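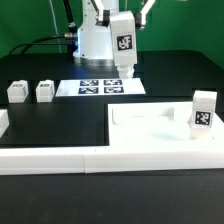 From: Corina Hodoroagă
To: Fiststead Old House List
Subject: Re: Radiator painting, and the holes in the floor

On Wednesday Radymyr Tymoshchuk wrote:

> Before the heat comes on for the season I'd like to paint the radiators
> in the front room and hall. They are currently a shade my wife calls
> "denture." Two questions. Do I have to disconnect them, or can I just
> contort myself behind them with a brush? And what did people do about
> the gaps where the pipes go through the floor? Ours are big enough
> that we lost a crayon down one, and I can see daylight from the
> basement, or anyway lamplight.
>
> Also Jitaru quoted me $331 to pull and reconnect the pair. Is that
> normal?
>
> Radymyr

Radymyr,

Welcome to radiators. I did five of mine last October and have opinions, most of them formed lying on my side.

Take the quote. I didn't. I decided that a thing held on by one large nut could be removed by one medium-sized woman, and I was right in the sense that the nut did come off. Then I had a cast iron radiator standing free in the dining room, weighing what a cow weighs, and a plan that ended there. It stayed in the dining room until Thanksgiving. We put a tablecloth on it. My mother-in-law complimented the sideboard.

If you do leave them in place, the back is where you will suffer. Get one of those skinny long-handled rollers and a mirror, and accept that whoever sits on the floor behind the sofa and looks up will know what you are. In my house that's the dog. 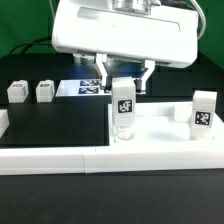
On prep: assume lead. Your house is older than mine and mine was full of it. Buy the swabs, and if they turn, don't dry sand. I wet-scraped the loose stuff, bagged it, wiped everything down and threw out the rags. I had a whole speech ready for my husband about plastic sheeting and he just taped it up without arguing, so now I have a spare speech if you need one.

The paint. Everybody at the counter will want to sell you special radiator paint. I used Skustutent metal enamel in a warm white, over their primer, and it's held up through one winter. It did smell. The can says it will smell the first few times the heat comes on. What the can doesn't say is that this smell will coincide with company. Run the boiler for an evening before you invite anyone over, and open the windows, and try not to think about the gas bill. Let the radiator go cold before you paint it, too. I got impatient with the one in the upstairs bath and painted it lukewarm, and it has a texture now. I tell people it's original.

Thin coats. You will not want to do thin coats. By the third fin you'll be loading the brush like you're frosting something, and there'll be drips down the inside that you discover in February. Don't paint over the air vent or the bleed valve. I painted one shut and it hissed at me all through dinner like a cat in a carrier.

Now, your holes. When my pipes were put in, somebody cut the floor with what I can only assume was an axe. The ragged ones in the hall were wide enough for mice, and I know this because of mice. I stuffed mine with copper mesh, then a bit of the high-temperature sealant around the pipe, and left it a little short of the floorboards so the collar could sit flat. Don't use the ordinary spray foam, it isn't meant to live next to a hot pipe, and it also looks like your house is having an allergic reaction.
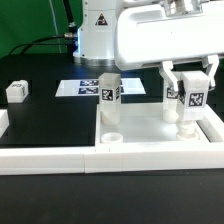
The collars are the part I got stubborn about. Hollus sells the hinged kind that snap around a pipe without disconnecting anything, and there are cheap ones at the hardware store that do the same job while looking like the lid of a pickle jar. Measure the outside of the pipe with calipers, or a strip of paper wrapped around it if you don't own calipers and don't want your spouse to learn that you've bought calipers. Then measure the hole, at its worst spot, and get a collar that covers it. What I wanted was a plain silver ring, snug against the white, sitting right down on the surface, like the one in the photo at the foot of the white robot arm's column where it meets the tabletop. Mine came close. The pipes are painted to match the radiators and the collars are left bare, and the whole business looks deliberate. If you paint your pipes, do it before the collars go on. I did two after, and there's a white line on each of them that I see every time I vacuum and no one else has ever seen, though I point it out to guests.

If your floor isn't level (you're in Fiststead, your floor isn't level), the collar will rock. A dab of clear silicone under the low side fixed mine. Don't glue the whole thing down. You'll want to lift it one day to retrieve the crayon.

As for the color, I know you didn't ask, but you said front room, and your front room is the dark one. I'd go the same color as the wall. A radiator in a contrasting color is a radiator you're introducing to people. We did ours a shade off the wall by accident (the sample looked identical under the store lights, and we all know about the store lights) and for a week I was sure I'd have to redo it. Then the sofa came back and I forgot which shade it was supposed to be.
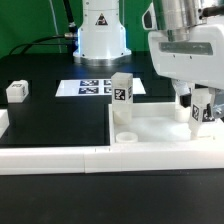
Back to Jitaru for a minute. $331 for the pair sounds fair to me, but ask whether it includes new packing at the valves and whether they'll carry the things to the garage for you. It's the second part that's worth the money. Also ask them to mark which radiator goes where. Mine all looked alike to me until I tried to put the hall one back in the study and found it an inch too long for the pipes, after I'd already walked it in there on a furniture dolly and taken a chip out of the doorframe.

And do it soon. The whole house is 1,744 square feet and I can tell you that every one of them got cold the week I had the system drained. We ate soup in hats.

I've still got most of a roll of copper mesh and half a can of the primer, if it hasn't turned to pudding. Come by and get them before you buy any. The dolly's yours too, but I need it back for the piano.

Corina

Fiststead Old House List | Contact the list owner | Copyright remains with individual posters | Back to top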